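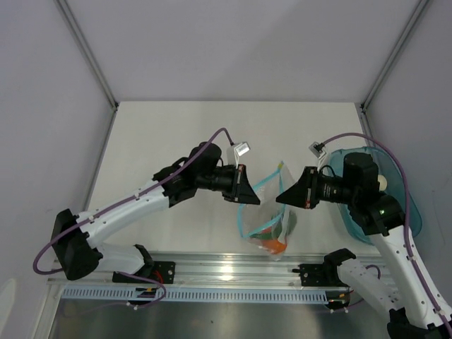 4. Tuning the grasp planner for clear bags

Clear plastic is where I lose most of my afternoons, so go slowly with this part.

1. Open Rana and load the two-arm profile.
2. Set the depth filter to 78. I tried going lower and the planner started aiming at the stuff inside the bag – annoying!
3. Set the planning timeout to 300 ms.
4. Run the plan in preview 3 times and check that the gripper paths don't cross.

Note: Crumpled plastic throws glare, so expect a few holes in the point cloud.

Caution: Keep your hands out until preview mode is off and both arms are parked.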